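Why do people walk to faraway places?

A page for curious walkers, by Rekha Semwal

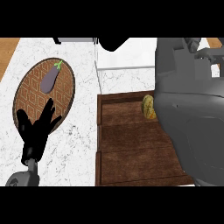
What is a pilgrim?

A pilgrim is a person who makes a journey to a place that is holy or very special to them. The journey is called a pilgrimage. Pilgrims belong to lots of different religions, and a few of them don't belong to any religion at all.

I've been on one pilgrimage in my life, and I was nine when I did it, so I'll tell you about that. My uncle took me and my cousins to a small chapel on a hill above a village called Gellis. The path starts in another village, Varham, and it took us five days to walk. Five days! I had never walked further than the swimming pool.

The first thing I learned was that you don't need to carry much. I had packed three books and a torch the size of a loaf, and by lunchtime my uncle was carrying all of it (and grumbling). Pilgrims long ago took a stick, a bag and a warm cloak. The cloak was also their blanket.

Where did we sleep? In hostels, mostly. A pilgrim hostel is a plain sort of house with rows of bunk beds, and everybody shares the soup. On the second night I had the bunk above a man called Dardo Navarrete, who was walking to say thank you because his sister had got better after a long illness. Other people were walking because they were sad, or wanted to say sorry for something, or had a big choice to make. One lady said she just liked hills.

Some pilgrims go by coach or by train, and if your legs don't work well, or you're very old, that may be the only way to do it. It's still a pilgrimage. Some holy places even have a path that goes round and round in a small garden, so you can make a little journey without leaving town.

Lots of pilgrims collect stamps. You get a folded card at the start and somebody stamps it at each stop - mine had a fish, a bell, a star and one smudge that I think was a goose. I still have it in my desk.

The last bit of our path was a stairway with 234 steps. My cousin wanted to race. I wanted to sit down. At the top there was a cool, dark room with candles in it, and people who had been chatting all week went quiet. I lit a candle for my grandmother and then we sat on the wall outside and ate plums.

If you'd like to try a tiny pilgrimage of your own, ask a grown-up to help you pick a place that matters to your family. It could be a temple, a church, a mosque, or a tree that somebody planted for you. Walk there slowly, and take a drink and a snack. When you get home, draw a map of the way you went and put in the things you noticed, even the puddles.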